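Project Report: A Shared Snack Station for the Study Room
Macarena Collado and Elis Landeg

Our second build went so much better than the first! We dropped the deep cardboard box (fruit vanished at the bottom and got bruised) and tried an open mesh shelf with a yellow plastic basket that lifts out by its handles. The slots in the sides let air through – great for apples.
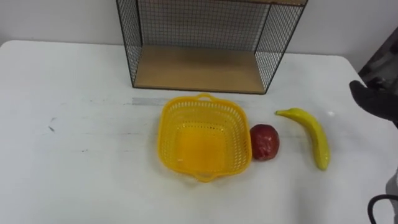
Llinos Harries thought we should keep the fruit low and save the shelf for dry snacks, and she wondered if 90 minutes between checks was too long on busy days. We loved the first idea and tested it right away.

Over the trial we logged 240 pieces of fruit taken, mostly apples. The wooden base wipes clean in seconds, and the basket can go straight to the sink. Next we want to try a second basket for peels and cores – Su-chen Tse has already sketched one.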